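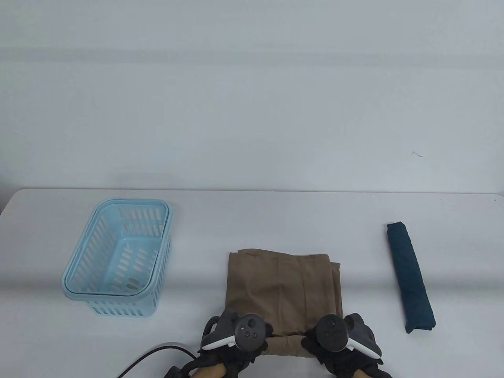 I have become a proper sourdough bore this year, and this month it tipped over into a full obsession with drying things. Apples first, then pears, then tomatoes, and now herbs by the armful. It started when I came back from the Sada market with far more mint than any one person can drink, and I couldn't bear to watch it go black in the fridge. So I tried air drying it, and I'm hooked! The kit is laughably simple. A light blue plastic basket with slots all through the sides and floor does the job for anything leafy, as the air gets at it from underneath as well as on top. Spread the leaves one layer deep, give them a shuffle morning and evening, and keep them out of direct sun or the colour goes.

Mint took 5 days in my back bedroom. Thyme was quicker, parsley was a bit of a flop (tasted of lawn), and the lemon verbena was so good I went straight out and bought a second plant. If you only try one herb, try verbena. The smell when you open the jar in October is just wonderful, like sherbet.

Fruit needs more heat than a bedroom can give, so for that I use the oven on its lowest setting with the door propped open with a wooden spoon. I slice apples thinly, dip them in water with a squeeze of lemon, and leave them until they bend like soft leather. Kodura, the allotment site up the hill, sells windfalls by the bag and I've been working through them at a frankly silly rate. One batch came to 81 rings and I ate most of them standing up.

Anything bulky I store in cloth. Plain cotton, washed without softener, lets dried beans and chillies breathe, and a piece rolls up small when you've finished with it. 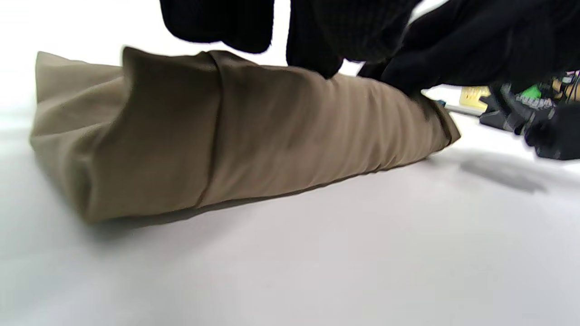
Jars, labels and a small disaster

For herbs, though, it has to be glass. I use old Giletti passata jars, which have a lovely wide neck and lids that still grip after many washes. Leave the leaves whole and crumble them when you cook, they keep their flavour far longer that way.

Check the jars after 2 days. If there's any mist on the inside, tip everything out and dry it again. I skipped this with a big jar of oregano and lost the lot to mould, and I sulked all evening.

Next on the list is mushrooms. The Gashaw stall has been selling the big flat ones cheaply at closing time, and I've read that 30 minutes on a warm tray before you turn the oven down gives them a deeper flavour. I'll report back when I've tried it, and if anyone has a trick for parsley, please do leave it in the comments!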